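Thursday, late evening

Today I worked on the chopsticks again.
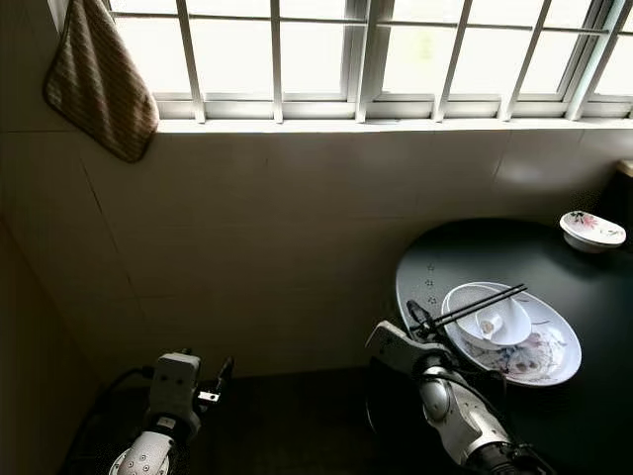
Right gripper coming to the plate, chopsticks still on the small bowl.

I want to write down the state of things while I remember it, because in September I lost two good ideas by trusting my head.

The planner is the same as on Monday. I changed only the part which chooses the grasp. Before, it took the center of the object and tried to close there. For a bowl or a spoon this is acceptable. For chopsticks lying across a bowl it is a bad rule, as the center is exactly above the bowl and the fingers want to go down into it. Now the code looks for a free end first. It gives a score to each end, and the lower one, over the plate, wins almost always. I let it run 101 times in simulation and it chose the other end only 3 times.

The second trouble is perception. The two sticks are black and parallel, and the segmentation likes to make one object from them. I spent the whole morning fighting this, then after lunch I asked myself why I fight. If they come as one object, we can pick them as one object. The width is inside what the fingers can open. So I wrote a small exception in the config, with a comment that I am a little ashamed of. Éabha Ó Ceallaigh read it and wrote only "ok for now" beside it. From her this is kind.

Light is harder. The window is directly behind the table and in daylight the panes go nearly white. The exposure follows the window and then the table top, which is very dark already, becomes one black area. The depth has holes there. I tried to set the exposure by hand, with the region limited to the plate. It looks better to my eye, but I did not measure it yet, so I will not say more.

Norard, our logging tool, filled the disk at about four o'clock and stopped without any warning. I lost 171 frames. Not a tragedy, but I was angry and walked to the shop and bought bread I did not need. When I came back I set the limit to 1000 frames per file and added a message in red letters.

For tomorrow: compare the depth with the old exposure and the new one – same pose, same hour if possible. Make the approach slower in the last centimeters. Ask Walczak if the left arm can wait in a lower position, the planner spends too much time on avoiding it. Write to Sitmont about the license.

It is past eleven and my tea is cold. I will call my sister on the weekend.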